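Tidying, small to large: notes from the toy and games shelves

Those of you who came along in November will remember the state of the shelves in the long room, and I want to begin by thanking everyone who sent in a bag, a box or a biscuit tin of odds and ends afterwards. We had thirty households taking part in the end, which pleased me no end, and Tsion Gidey very sweetly kept the kettle going through all of it.

The question I was asked most often was about blocks. Blocks and cubes and counters and dice, the little hard things that get under sofas and into the bottom of handbags! People are quite brave with coats and books, I find, and then they come to a drawer full of small plastic and wood and lose heart completely. I have been there myself. When my two were little we had a drawer in the kitchen at Lorkance Road that I simply stopped opening.

What I do now, and what Mihret Negash and I showed at the session, is to give the small things one open bin and a clear bit of table to themselves. An open bin is so much kinder than one with a lid. A child of three can drop a cube into it, and so can a grandfather with stiff hands, and you can see at a glance whether the thing you are after is in there. I like a bright colour too, as it shows up well on a dark table or a dark floor and everybody knows what you mean when you say "in the blue one, please".

Put the bin down first, empty, before you tip anything out. I used to do it the other way about, with a great heap in the middle and then a hunt through the cupboards for something to put it in, by which time the cat had joined in. Set it towards the back of the table with the long side facing you and keep the space in front for sorting. If you have a bin with a sloping front, turn the slope towards yourself and you'll find it much easier on the wrists.

After that, take out only a few pieces at a time. Lucero Huamán, who came with a carrier bag holding about 100 counters, told me she had never managed more than ten minutes at this job before, and she sat happily for the best part of an afternoon once she had stopped looking at the whole bag at once.

A plain dark surface is a help as well, and a green cube stands out on it beautifully. Black ones are more of a nuisance, so I pick those up early while my eyes are fresh.
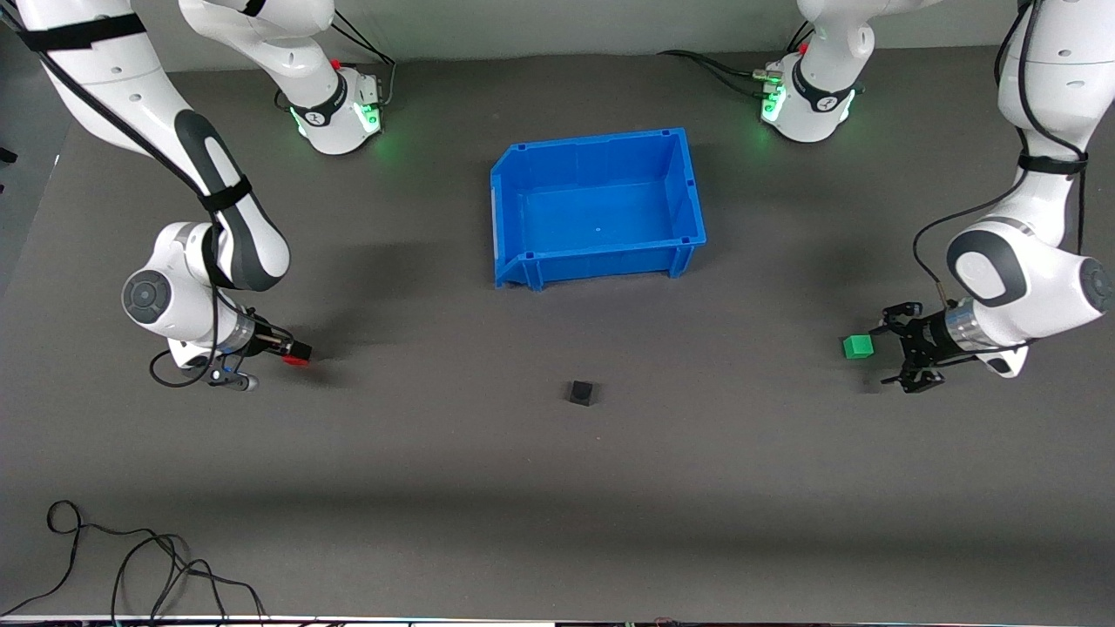 What we still need

Open bins, please, any bright colour, as long as they aren't cracked. Abenezer Gashaw will be at the side door from 2 in the afternoon to take them in, and he can manage the stairs if you can't. We are also short of labels and could do with a few more jigsaws that have all their pieces (do check, I beg you).

Sólveig Kragh is hoping to start on the dressing-up clothes next, so if you have hangers to spare, do pop those in too.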